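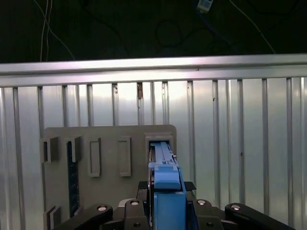
Slots, cables and a wall with a mark

clumwood_pete
Redoing the wall behind my bench in the Ilville garage. Corrugated metal, rail across the top, gray board with slotted holders up against it. Long blue plastic pieces go in the slots. My wife calls it the cutlery drawer.

koltau7
Board's fine. The cables hanging over the rail are a cry for help. Clip them along the back.

clumwood_pete
They're up above the rail – out of sight if you stand correctly.

Shanti Sisodia
Check that brown mark in the groove under the rail. My shed is from 1953 and every mark in it was rust, including two I had decided were mud.

koltau7
Could be debris. Wipe it before you order a new wall.

Shanti Sisodia
I did say check.

mousavi_fan
Never liked box holders. They fill up with dust and screws. Pegs or nothing.

clumwood_pete
Tried pegs. Everything long swung about whenever the door shut.

mousavi_fan
Then shut it slower.

clumwood_pete
Slots are staying. Will take a rag to the groove on Sunday.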